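Chapter 8
The Second Pair of Hands

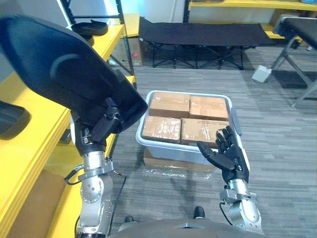
Figure 8.1 A humanoid robot with a black panel in its left hand and its right hand open beside a bin of four taped boxes.

When a machine joins a workplace, the announcement usually says it will take over the dull jobs. The people who have been doing those jobs may be surprised to learn how dull they are. They may also be surprised by how many small decisions a dull job contains, most of which come to light in the first week, when the machine declines to make them.

Consider a stockroom. Someone has to lift a bin of cartons, and the written procedure at Gesby, a parts distributor whose stockroom we will visit throughout this chapter, gave that task one line: "Move bin to shelf." The line had served perfectly well for years. It left out where to put whatever you were already holding, which part of the rim to grab, and what to do about plastic wrap on the floor. New hires picked these things up by watching someone else and being sighed at. A robot can't be sighed at with any profit, so the one line grew to 18, and two senior clerks spent most of July arguing over the wording of line 2.

Those clerks were now doing work that appeared in neither of their job descriptions. They were explaining, correcting, and clearing up after a coworker that never took lunch. Managers often call this stage "the transition," a word that suggests it has an end date. At Gesby the end date moved twice.

This chapter is about what happens to the people. We will set aside the question of whether machines will take all the jobs, which has been asked with great confidence since well before 1912 and will keep until you have finished the reading. Our questions are smaller. Who decides which tasks go to the machine? Who gets called when it stops? Does the person who gets called earn more for answering? At Lindgren, our second case, the answer to the last question was a new title and a lanyard.

We will also look at skill. Some workers find their knowledge is suddenly in demand, at least until it has been written down. Others find that the easy parts of the day have gone and the awkward parts have been left for them, back to back, with no carton-stacking in between to rest the mind.

Key terms: task, job, residual work, tacit knowledge, handover

Before you read
Pick a chore you do at work or at home without thinking. Write instructions for it that would satisfy a very literal stranger. Stop when you reach one page or lose patience, and note which came first. Keep the page, as you will need it in Section 8.2.

8.1 Tasks Are Not Jobs

A job is a bundle of tasks tied together by habit, payroll, and whoever happened to be standing nearby when the last person quit. Automation arrives one task at a time, and it rarely asks how the bundle was tied.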